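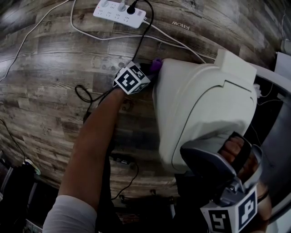 Utum hand gripper kit from Timmermans - worth the money?

hedgerow_bot
Hello all, long-time reader and very occasional poster. Our little group has the Utum kit on a trial from Timmermans until the end of April and I have to say yes or no to buying it, so I'd love to hear from people who have lived with one. For anyone who hasn't come across it, you hold the gripper by its handle with your fingers curled round a strap, the marker cubes tell the software where your hands are, and you go about ordinary household jobs while it records. The recordings then go off to train whichever arm you've got (ours is a fairly elderly one, bless it).
So far I'm really rather taken with it! Setting up took me most of a morning, but I'm slow and I stopped for tea. We've been doing floor-level jobs round the appliances, leads and all, and I've got 314 recordings that I'm happy with. The quote is 741 for the kit with one gripper, before VAT. Does that sound fair?

Cinby
Fair-ish. I paid a bit less but mine came without the second cube and I had to order it separately, so it probably comes out the same. Lovely bit of kit all the same. The strap is the best thing about it, my hand used to ache terribly with the old pistol-grip sort and now I can go a whole afternoon.
One thing I would ask Timmermans before you sign is what they charge for replacement cubes. The corners get scuffed when you work down on the floor, and once a face is scratched the tracking starts to wander.

oldmangrove
I'm going to be the grump, sorry. I had the kit for 8 weeks and sent it back. The gripper is fine, it's the cubes I couldn't get on with. You put your wrist down beside something big and white, a printer or a washing machine lid or what have you, and half the faces are hidden from whatever is looking at them. I lost about 40 takes in the first fortnight that way and the software didn't warn me until I came to export them. For that money I expect a warning.

hedgerow_bot
That's very useful, thank you, and not grumpy at all. I have had a few go missing close up against the appliance, now you mention it, and I'd put it down to my own clumsiness. Were you on the older software? Mine puts up a yellow bar when it loses a cube, although I'll admit I don't often look at the screen when I'm kneeling on the floor with my arms full.

oldmangrove
Must have been older, I never saw a yellow bar. I'd still want a beep.

Darius Dambrauskienė
Hello, I look after support for the kit at Timmermans, so please read this with that in mind. The bar came in with the spring update and there is a sound as well, but it is switched off to begin with. Settings, then Session, then Alerts. I do agree it ought to be on from the start and I've passed that along more than once.
On hidden faces, try turning the wrist cube a little outwards so that one face points up at you when your arm is stretched out. It feels odd for the first few goes and then you stop noticing. Replacement cubes are sold singly, and if yours arrived scuffed do write to us and we'll swap it.

Cinby
Turning the cube does help. I don't agree that you stop noticing, mind, I caught mine on a cable only yesterday evening and pulled the plug out of the laptop - very nearly threw the whole thing across the room.

randora_fan
Has anyone compared it with the Randora one? I've only used that and it has no cubes at all, which sounds nicer for floor work, but it drifts dreadfully if you turn round quickly. I end up moving like somebody carrying a full bowl of soup.

oldmangrove
Tried it for an afternoon. Drift was worse than losing the cubes, I'll give Utum that much.

hedgerow_bot
Right, I've found the alert and switched it on, and it is LOUD, so the dog has gone upstairs. I'll do another batch with the cube turned outwards and come back with the numbers before I say anything to the purse-holders. Darius, could you tell me whether the trial cubes come off the price if we keep them?

Darius Dambrauskienė
They do, yes. Put the trial reference on the order and they'll take it off at our end.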